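Gripper trials: questions we keep getting

Which gripper won?
None so far. The Flamis finger gripper and the Josel suction head have both had their turn on the arm, and each looked better in its brochure. Fuad Teshome is scoring them over 300 picks apiece. Ask again when he's done.

Why toys?
They're cheap, and the shapes are awkward in different ways. Vendors like to demo on boxes. A shovel with a round handle and a flat blade is a fairer test, and so is a cup lying on its side. We don't claim toys predict how a gripper will do with your parts. 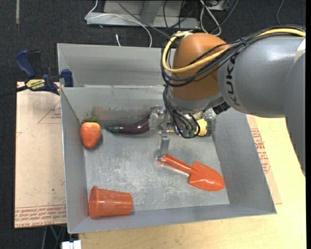

Do the cables get in the way?
Sometimes. A loop near the wrist can block a camera's view of the part, and a fixed camera can't lean over to check. Aranka Gulyás wants a second viewpoint. I'd like to see tidier routing first.

Can I trust the supplier's success rate?
Ask what counted as a success. One quote we got allowed 2 retries per pick and didn't mention it until page 12.

Will you test my gripper?
Write to Yatziri Jaramillo. Send the mounting drawing with your message, and leave out the video.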